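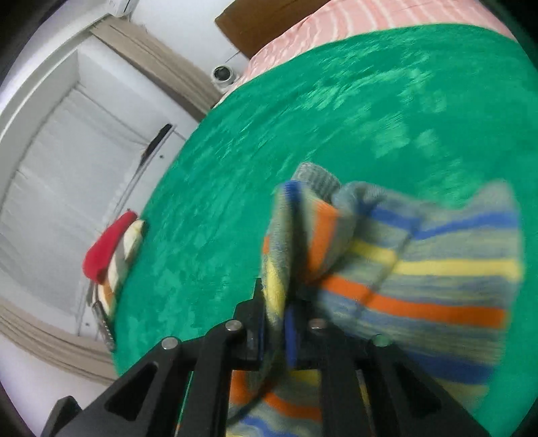
I bought the Tesomby two-finger kit in June, after reading many opinions about it and finding almost none from a person who built it at home. My previous gripper was from Dranstead. It came already assembled and it had one habit I could not forgive, the fingers did not close parallel, so thin cloth always escaped from the tips. I wanted something I can open and repair by myself.

First, the package. The kit is for hand-held use, but the mounting plate has the same hole pattern as the arm version, so later you can move it to a robot arm. I ordered two sets. Each one has the linkage parts, the pins, the finger pads, a trigger handle, a bag of screws and a printed guide of 30 pages. The guide is written clearly, with one serious mistake which I explain below. In one of my bags 6 screws were missing. I wrote to Kendwood, the shop where I bought it, and they sent the screws in a small envelope without asking for any proof. For this I am thankful.

Assembly took me one long evening for the first gripper and less than half of that for the second. You need a small hex key (included, but of soft metal, please use your own), a flat file and some patience. The plastic parts come with small edges left from the mold. If you don't file them, the linkage feels heavy and you will think you did something wrong. The pins go in with light pressure. I used a wooden clothespin to push them, a hammer is too much.

Now the mistake in the guide. In step 10 it tells you to tighten the inner joints completely before you put on the outer arms. Please don't do it. If the inner joints are tight, the outer arm will not reach its hole without bending, and I think this is how people break it. Leave everything half a turn loose, close the fingers on a piece of cardboard, and only then tighten. My friend Sofia Theodorakopoulos has built three of them and she gave me this advice after I had already cracked one arm. Kendwood sells this arm separately, and it is cheap.

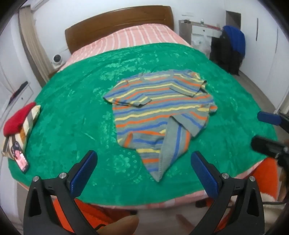 For testing I used laundry, mostly knitwear and T-shirts, on top of the bed. A table would be more correct, I know, but a bed is a difficult surface because it is soft and the fingers sink in it, and I wanted to see the difficult case. I practiced the same few motions again and again: pick up the hem, bring the sleeve in, turn the bottom over, make it flat. In my notebook I have 1,577 pinches between the two grippers, and after this the joints have a little more play than when new, but the fingers still meet straight.

The pads are the best part of the kit. The blue surface has a texture, and it holds knit fabric with very little force. On smooth cotton it is also good. Where it becomes weak is one single layer of a shirt lying on a second layer. Very often I took both. With a thick blanket under the garment there is one more problem, because the pad likes to take the blanket too. You learn to come with a low angle and close slowly. My success became much better after two days, so part of this was my hand and I can't blame the tool.

What I don't like is the handle. It is made for a bigger hand than mine, and after half an hour the thumb gets tired. I put a strip of old bicycle tape on it and now it is acceptable. Also the trigger spring is too strong for delicate work. Many builders replace it with the softer spring from Fekete, and I did the same. It fits without cutting anything, but you must take the handle apart again, and there is a small washer inside which will jump out and go under the furniture. Mine is still there, I replaced it with one from my drawer.

The cable exit is at the bottom of the handle, where it rubs against the wrist. I turned the cover around and the cable goes out at the side now. The cover is symmetrical, so maybe this was planned, but the guide doesn't mention it.

If you want to work the same evening the box arrives, buy an assembled one. For a person who likes to adjust things and has a file at home, I recommend the Tesomby, together with one spare outer arm and the soft spring in the same order, so you pay the shipping once. I give it four stars. The fifth I keep until they correct step 10.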